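Hallis Sourdough & Home Baking Board > Starters and Flour > Rye starter in a cold kitchen, finally getting somewhere!

wurnari_rye
Posted December 26, 2024

OK so I have to share this because I've been grinning at a jar all morning. My rye starter (his name is Obi, he's from September) has been sulking ever since the heat in our place went down for the season. Twelve hours to get any kind of dome, and a smell like nail polish remover. Last week I quit feeding him 1:1:1 and went up to 1:5:5 with whole rye and warm water, and wow. Big bubbles, sweet apple smell, and he pushed the lid up overnight!

First loaf out of it was 300 g whole rye, 200 g bread flour, 8 g salt and a good spoon of caraway. Crumb is still a bit tight at the bottom but the flavor is so much better than anything I baked in the fall.

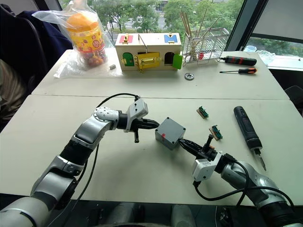
Next one I want to try with a scald. Has anyone here done that with coarse rye? Do you let it cool all the way down before the starter goes in, or only to lukewarm?

----

Schouten_P
Reply #2

Love this. Lukewarm is fine. If you can hold a finger in it comfortably, go ahead. I scald a third of the rye with boiling water the night before, put a plate on the bowl and forget it until breakfast. It gets this lovely malty sweetness.

I don't buy the 1:5:5 part though. A bigger feed gives you a slower starter, plain and simple. I'd bet it was the warm water that did it.

----

wurnari_rye
Reply #3

Slower to peak, sure, but mine was starving! The acid was holding him back, and a big feed dilutes all that. Two days at 1:5:5 and the nail polish smell was gone. I had tried warm water with the small feeds before that and got nowhere.

----

hamada_shinji
Reply #4

I'm with wurnari on this one. Acetone smell = hungry. I had the same thing with my wheat starter and a couple of big feeds cleared it right up.

Pieter, you keep yours on top of the fridge, right? That's a warm spot. Kind of a different world from a cold counter.

----

Schouten_P
Reply #5

Fair, it is on top of the fridge. I still say change one thing at a time or you'll never know what helped. But a happy starter is a happy starter, so I'll shut up and eat my toast.

----

digby_w
Reply #6

Great thread! Here's how I do a scalded rye in a loaf pan, for whoever wants to give it a go this weekend.

1. Night before: pour boiling water over the coarse rye, stir until there are no dry bits, cover. Feed your starter at the same time.

2. Morning: mix the scald, starter, the rest of the flour and the salt. It'll look like wet cement and that's how it should look. Don't knead, just stir hard with a strong spoon.
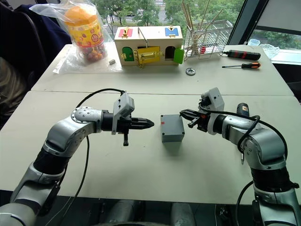 3. Scrape into a greased pan, smooth the top with wet hands and dust with rye flour. When you see cracks and little pinholes in the flour, it's ready for the oven.

4. Bake hot for the first part, then turn it down and keep going longer than feels right. Wrap it in a towel and wait a full day before you cut it. A FULL DAY.

----

hamada_shinji
Reply #7

The full day is torture but he's right. I cut one warm once and the knife came out looking like I'd iced a cake with it.

----

wurnari_rye
Reply #8

Digby this is perfect, thank you!! Scald is going on tonight. I'm out of caraway so it'll be fennel seed, wish me luck.

----

Schouten_P
Reply #9

Fennel in rye is terrific, toast it first. Post the crumb when you cut it!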